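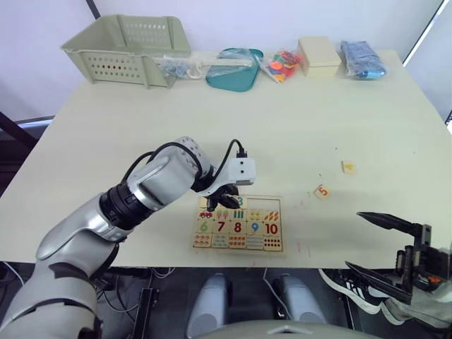 feederbowl: Does the 3000 include both arms, or is that the Bimeo base price and then you pay again for the second gripper? The listing reads like both arms but the spec sheet only has one gripper on it.

plainshaft (original poster)
3000 a month is the lease for the whole Bimeo, two arms, two grippers, and the camera module on each wrist. Software is the Sondo package, also in that price. Shipping is not. Sundqvist bills that separately and their quote was higher than I expected.

I'm in month two. I picked the number puzzle as a test because the tiles sit close together and the edges are wavy, so you have to be lined up before a piece goes in. Our real parts are small flat inserts going into a nest, same kind of problem.

cam_follower
A kids' puzzle doesn't tell you much about inserts. Wood has give and the printed numbers are easy for a camera to find. Try it with black parts on a black nest and report back.

plainshaft (original poster)
Fair point on contrast. I disagree on the wood. The fit is tight enough that a tile that goes in crooked rides up and stays up. Last full run I logged was the 5 tile only, 17 tries, 11 seated without me touching anything. Most of the misses were rotation. 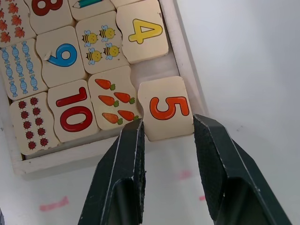
Fingers on both sides of the 5, wrist camera. The 4 is in the same tray.

feederbowl
Are those the stock finger pads? They look scuffed.

plainshaft (original poster)
Stock fingers. The pads grip fine but the fingers are wide for this job. When the neighboring tiles are in, there isn't much room to get down on both sides. Stokosix sells a narrower set that bolts on to the same body. I have not ordered them yet. Lead time was 9 weeks when I asked in March.

tray_and_nest
We run the Stokosix fingers on our Bimeo. They fit between parts better. They also flex more, so we had to slow the close speed down or the part would twist as it came up. I'd still buy them again.

cam_follower
So that's a lease at 3000, aftermarket fingers, freight both ways, and it gets 11 out of 17. For one flat part I would buy a single small arm and a suction cup and be done in a week.

tray_and_nest
Suction won't hold everything. Half of what we handle has holes in it.

plainshaft (original poster)
I have a suction cell for the covers and it works well. The reason for two arms is that one can hold the nest while the other places. I haven't tested that part enough to say if it's worth the money.

What I can say so far:
Setup took about a day, mostly mounting and cables.
Wrist camera view is good up close. Strong light from one side can wash out part of a tile.
Sondo logs every try with the camera view, which saves a lot of arguing.
Support answers by email only.

feederbowl
Email only is a problem for us, we run nights. Did they say anything about a minimum term?

plainshaft (original poster)
Six months on mine. Ask for it in writing, the first quote I got left it out.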